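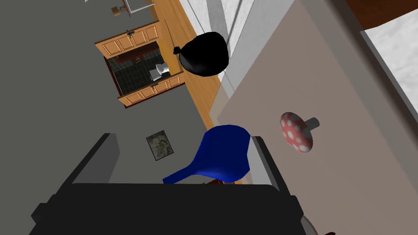

Figure 3. A glossy blue object shaped like a broad, shallow scoop, in a rendered scene.

4.2 How people name household objects

We were fond of this part of the study from the beginning, and I hope the reader will forgive us for lingering over it a little. People in Ullcombe were asked to name ordinary things from pictures, in whatever words they would use at home, and then to tell us who in the family had taught them the word. Many of the answers came with a story attached, and we kept the stories.

Shapes without an obvious name (Figure 3) drew the widest spread of answers. Older speakers tended to reach for a word from farm or kitchen work, while younger ones built a phrase on the spot - "scoop thing" was a great favorite. Out of 900 responses in the full set, 20 were words we could not find in any regional dictionary, and five of those were given by more than one household.

Zoltán Virág, who transcribed the September interviews, has suggested that such words live longest in families where three generations eat together. We find this a lovely idea and a likely one, though our sample is too small to settle it, and we come back to the question in Section 5.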